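News from the sim room: our drawer and door rules get a tidy-up

Hello again! It's my turn to write this bit, and I've picked the least glamorous subject going, the house rules for simulated runs with drawers and doors. Viorica Vasiliu and I have been rewriting them for the Starach project, and the old sheet had grown to 88 separate points (some of them arguing with each other). 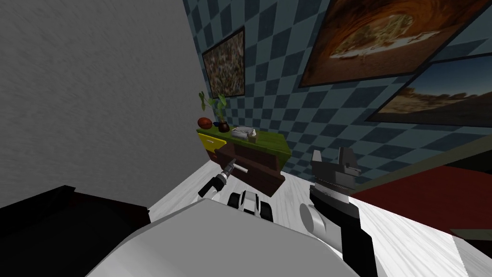

Page last changed: Aug 8, 2023

So, drawers first. The new rule is that the gripper goes to the handle and nowhere else. No hooking a finger over the top edge, however well it scores! Once a drawer is out, it counts as an obstacle until it's shut again, and the planner has to treat it that way before either arm moves. The arm without a job stays well clear of the furniture, fingers open, and I'd like that written in the run notes every time, please.

We also had a long natter about clutter. Roxana Anghel wanted bare cabinet tops for the early runs, and I wanted things left on them, a football, a plant, whatever you'd find in a real bedroom or hallway. I won that one (just), so from now on anything knocked over is logged as a fault, even if the drawer opened beautifully.

Doors took us longer. A long upright handle gives you lots of places to grab, and the old sheet never said which was best. Our answer is to bring the fingers up on either side of it, stop, check the gap on both sides, and only then close. Yes, the stop is annoying, and yes, it stays in. 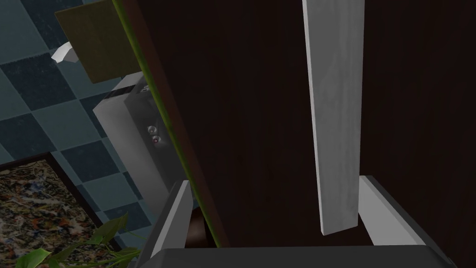
What I need from you

Read the draft and send me your grumbles before October. If you've got older runs from the Stosden set, please don't relabel them yet, Viorica is still sorting out how they'll be marked under the new rules. Bring anything really knotty to Room 101 and we'll put the kettle on.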